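4. First wash and everyday use

This section assumes you have finished section 3, that the Padus 60 is standing level, and that the four transit bolts are out of the back of it and in a drawer somewhere. If they are still in the machine, go back. It will try to walk across the kitchen, and it is heavier than you are.

4.1 The empty wash

Run the machine once with nothing in it. The drum leaves the Talolden works with a film of light oil on it, and the oil would much prefer to be on your shirts.

1. Open the tap behind the machine fully. Half open counts as closed, as far as the inlet valve is concerned.
2. Pour half a cap of detergent into the left-hand drawer compartment. Leave the softener compartment alone.
3. Shut the door until it clicks. A second, fainter click follows when the lock engages.
4. Turn the dial to COTTON 90 and press Start.
5. Go and do something else. The programme is a long one and watching does not speed it up.

Note: A smell of warm rubber during the empty wash is normal. A smell of burning is not. Switch off at the wall and turn to section 9.

Caution: The door glass gets hot on the 90 programme. Keep small children and inquisitive cats away from it.

4.2 Sorting

The Padus 60 has eleven programmes. Most households use two of them, and we have made our peace with that. Sorting still matters, whichever two you settle on.

1. Empty all pockets. The filter will catch a coin. It will not do anything useful about a paper tissue.
2. Read the care label. The number in the little tub is the highest temperature the garment will put up with, and you may always go lower.
3. Separate whites, darks and anything red. New red things should be washed by themselves at least twice, however innocent they look.
4. Close zips and turn printed garments inside out.
5. Fill the drum loosely. You should be able to lay your hand flat on top of the load without pushing.
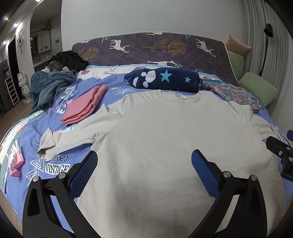
Cotton jersey deserves a paragraph of its own, as it makes up most of the letters we receive. It shrinks a little at 40 degrees and rather more at 60, and a tumble dryer will finish the job. Wash it at 30, take it out promptly, and pull it gently back into shape along the side seams while it is damp. Dry it flat if you have the space, or over a rail if you live as most of us do. Pegs go at the hem. Pegged shoulders dry with small horns, and these survive ironing.

Caution: Do not wash waterproof coats, pillows with unknown contents or bath mats with a rubber backing. The last of these accounts for error 354 more often than any real fault.

4.3 Choosing a spin speed

Press Spin repeatedly to step through the speeds. The display goes up, then returns to the lowest, so if you miss the one you wanted you will be going round again.

1. For towels and bedding, use the highest speed.
2. For shirts and jersey, use the middle one.
3. For wool, use the lowest, and hope.

Note: If the machine finds the load has bunched to one side, it will stop, shuffle and try again. After several goes it gives up and shows 563. Open the door, untangle the duvet cover from everything it has swallowed, and select RINSE AND SPIN.

4.4 When it has finished

The machine plays a short tune. It can be turned off by holding Spin and Start together until the display shows two dashes — Hafiz Pangaribuan, who wrote the tune, has asked us to mention that you might give it a week first.

The door stays locked for a minute or so after the tune. Pulling harder does not shorten this, and replacement handles are not covered by the guarantee.

Leave the door and the drawer ajar between washes. Wipe the rubber seal now and then, especially the fold at the bottom, where socks go.

For descaling in hard-water areas, see section 5. Owners of the older Rengate model should follow the separate leaflet, as its drawer comes out the other way.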